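Open evening fills the Orncombe robotics lab
By Naledi Mathebula
July

The robotics lab at Orncombe opened its doors for an evening this month, and 113 people signed in at the front desk between 5 p.m. and closing. Most were families from the neighborhood. A group of high school students came over from Nadow by bus and stayed until the end.

The lab works on software for two-armed robots that are meant to help with household jobs such as putting things away, fetching items from a shelf, and opening and closing doors. Much of that work is done in simulation before any of it is tried on a real machine, and the simulation was what visitors were shown first.

Du Plessis, who runs the lab, gave a short talk in the main room and then put the simulated robot up on the big screen. The job for the evening was a tall cabinet. Visitors saw it from the robot's side, looking up past its white body and its two grippers. 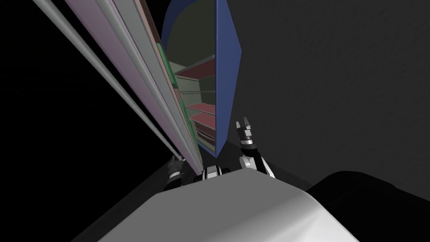

Cabinets are harder than they look, Du Plessis told the room. A door swings through a lot of space, and the robot has to keep its arms and its body out of the way while it works. Shelves at different heights call for different reaches. A tall unit adds another problem - the robot is close to the thing it is working on and can see only part of it at a time.

"People step back without thinking about it," Du Plessis said. "We have to teach the robot when stepping back is worth the time."

The talk ran a little over half an hour, with most of that given to questions. A parent asked whether the simulated furniture was copied from real homes. Du Plessis said the sizes were realistic but the colors were picked to make the parts easy to tell apart. One of the Nadow students wanted to know what happens when the robot bumps into something in simulation. The answer was that the run is marked down and the software tries again, and that the lab can get through up to 9 hours of practice in a single hour on the clock.

Another student asked if the robot ever gets bored. Du Plessis said no, but the people reviewing the runs do.

After the talk, visitors were split into smaller groups and moved to the desks along the back of the lab, where staff showed how the robot's view changes with its position. Pondo, an engineer who joined the lab in the spring, took the questions on cameras and viewpoints.
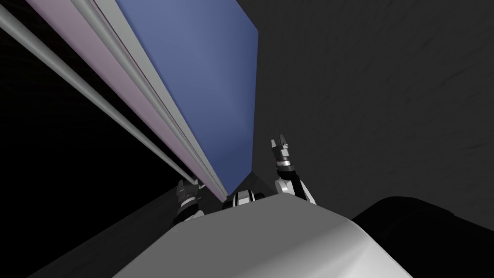
Pondo said that a close, tilted view is useful for testing because large flat surfaces give the software very little to go on. A person would know a cabinet side at once from having seen thousands of them. The software has to work it out from edges and from where the arms are.

The desk sessions were the busiest part of the evening. Staff had planned on 2 rounds and added a third when the line reached the hallway. Younger children were given paper and asked to draw a piece of furniture they thought would be hard for a robot. Bunk beds came up often, and so did a piano.

Several visitors asked when a robot like this might be for sale. Du Plessis would not give a date and said the lab does research and does not sell robots. The next step is to run the cabinet work on a physical machine, with slow movements and a staff member at the stop button. That work is expected to start in the fall.

The lab has not held an open evening before. Du Plessis said another is likely next year, with a longer question period and more chairs. Schools that want to bring a group can leave their details at the Orncombe front desk. There is no charge, but groups need an adult with them, and parking behind the building is limited.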